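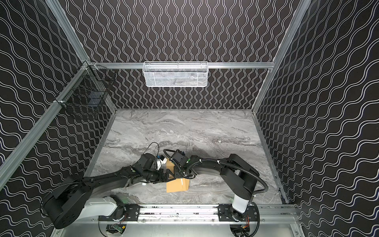 Home News Exhibitions Artists Prints Visit

Hongmei Shao brings winter hares to Ulton gallery

Last updated: July 2, 2025

A painter who gave up a job in land surveying to draw wild animals is to have her first solo show at the Hamada Gallery in Ulton. Hongmei Shao will show 30 paintings and a group of pencil studies, most of them made on the moor above Brurkula, where she has lived for nine years.

The exhibition is called Hares in Short Light and takes up both ground-floor rooms. Entry is free. The larger room will hold the oils and the smaller one the works on paper, with a case of sketchbooks between the two.

Shao started painting in the evenings while she was still working as a surveyor. Her work took her out to farms and hill tracks in all weathers, and she got into the habit of drawing whatever she met on the way back to the car. The early notebooks are full of sheep and gateposts. Hares came later, after she moved to Brurkula and found that they used the field behind her house.

"I had seen them before, but only going away from me," she said. "At Brurkula they would sit in the same corner every morning. I could draw one for twenty minutes if I kept low behind the wall and didn't fidget with my pencils."

She does most of her drawing outdoors and the painting at home, in a back bedroom with a north window. She does take photographs, mainly to check the set of an ear or a hind leg, but says she leaves them alone until a picture is nearly done. Several of the larger oils took more than one winter, because the snow she wanted didn't come or didn't lie.

The biggest work in the show, Jostov Edge, is a view of the long gritstone ridge north of the village with a single hare low on the left. Shao painted out the animal several times and at one stage meant to leave it as a plain landscape. It will hang on the end wall of the larger room.

Other pictures are much smaller. A set of 21 panels, each the size of a postcard, follows one field through a year. Curlew, lapwing and snow bunting turn up in some of them, and there is a stoat in the one for late December. The panels will be hung in a single row and sold as a set, as Shao doesn't want them split up.

The gallery first took an interest in her work when she entered two drawings for its open show. Both sold on the first evening. She was then asked for enough work to fill a wall, and the plan grew from there into a full exhibition.

Shao had no formal training beyond school. She was taught to draw accurately as a surveyor, she said, and had to unlearn some of it.

"My first hares were very correct and very dull. Everything was the right length. I went back to using a soft pencil and a cheap pad, and I stopped rubbing out."

She now works mostly in a narrow range of browns and greys, with a blue she mixes for shadows on snow. The boards are primed with a warm buff ground, which she leaves bare in places to stand for dead grass. Visitors who know her earlier pictures, many of which were bright watercolours of garden birds, may be surprised by how little colour there is in the new ones.

Prints

A limited print has been made from one of the oils, Two Hares, Top Field. The edition is 253, all signed and numbered by the artist. The number is the height in metres of the spot where she made the first drawing for it, taken from her own old survey notes.

Prints will be on sale at the gallery desk, unframed, and can be posted within the UK. Framed copies can be ordered but will take longer. Cards of four of the paintings will also be on sale.

Part of the money from the print will go towards repairing the dry stone walls along the Brurkula path. Shao drew from behind many of these walls, and two long stretches came down last winter.

Talk and drawing mornings

Shao will give a talk in the larger room during the first week of the show. She will bring her field kit and some abandoned boards, and will speak about working outdoors in cold weather. Places are free but must be booked, and seats will be kept for those who can't stand for long.

There will also be two drawing mornings for beginners, one for adults and one for children of eight and over with an adult. These take place at the gallery and use mounted skins and skulls on loan from the town museum. Paper and pencils are supplied. People may bring their own materials, but wet paint and charcoal are not allowed in the rooms while the pictures are up.

The show is hung so that wheelchair users can reach both rooms from the side door in the yard. The front entrance has three steps. Large-print copies of the picture list are kept at the desk, and dogs on leads are welcome in the smaller room only.

Shao has already begun work for her next pictures, which will be of golden plover. She expects them to take some time. The birds are on the high ground for only part of the year, and the best place to watch them from is a two-hour walk from the road.

Paintings bought during the exhibition will stay on the walls until it closes and can be collected from the gallery afterwards. To book for the talk or either of the drawing mornings, ask at the desk or use the contact form.

Contact us | Copyright Hamada Gallery, Ulton | Back to top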